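Wednesday, late

My hand is better tonight, so I will write down what happened before I forget the order of it.

We were in the bedroom set again, folding. I had the right gripper and Kyung-tae Oh had the desk. The plan was 34 folds before lunch, first the dark clothes and then the blue cloth. The early ones went well. I like the dark clothes because the jaws find the edge easily on the green sheet.

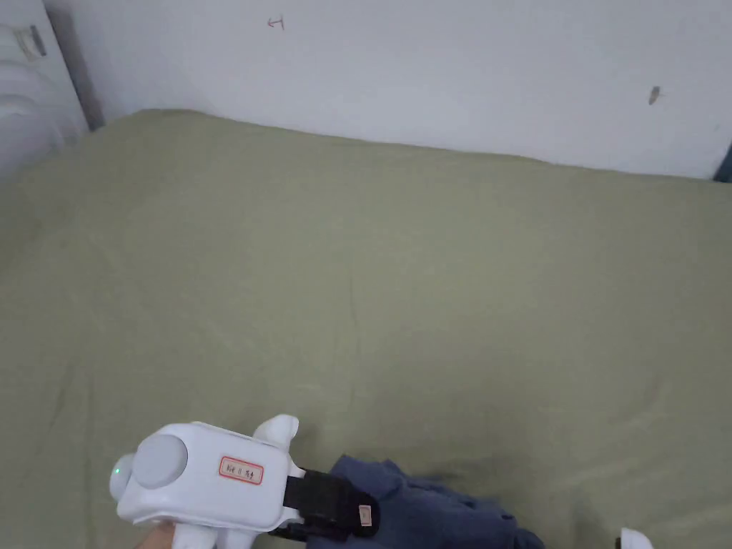
Photo: Stanura session archive

Then, on one of the folds, I let go of the trigger and the fingers did not open. The light stayed green. I waited, I pressed and released again, and nothing moved. I know the rule very well. When the fingers do not follow the trigger, you say "stop" aloud, you put the tool down and you wait for the desk. I have explained this rule to new people. But I was in a hurry, and I put my left thumb between the fingers to push them apart. They closed. It was not a strong pinch, but it held me for 4 seconds, according to the log, and it felt much longer.

Kyung-tae cut the power from the desk and the fingers became loose. There is a blue line under my nail now, and no blood. He was quiet while he filled in the Junitz form, and that was worse for me than if he had been angry.
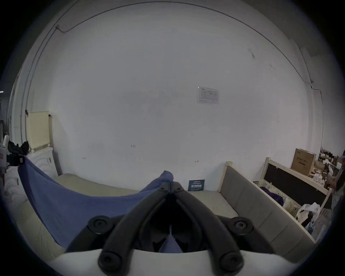 The blue cloth is the one I worry about most. It is large, so two people lift it, and if one gripper does not let go, the other person keeps pulling without knowing. A jam with a cloth between you is different from a jam when you are alone on the bed. I asked that we write this in the form too, and he added it.

In the afternoon he read the log from the beginning. The tool lost its position value 171 times since Monday, always for a very short moment, and the software filled the gap with the last value. So the tool believed it was open. The warning is set at 200, so we had no warning. I do not understand who chose this number. The manual from Calado says only "adjust as needed."
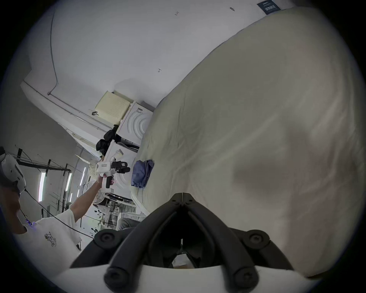
Headset and gripper, arm raised.

We agreed on three things for tomorrow. The limit goes down, the green light must go off when the value is lost, and my gripper goes back to Fanent in its box. I have to call them about the address.

I did not tell my mother about the thumb. She would ask why I touched it, and I would have to answer.

Buy tape. Also return Kyung-tae's umbrella.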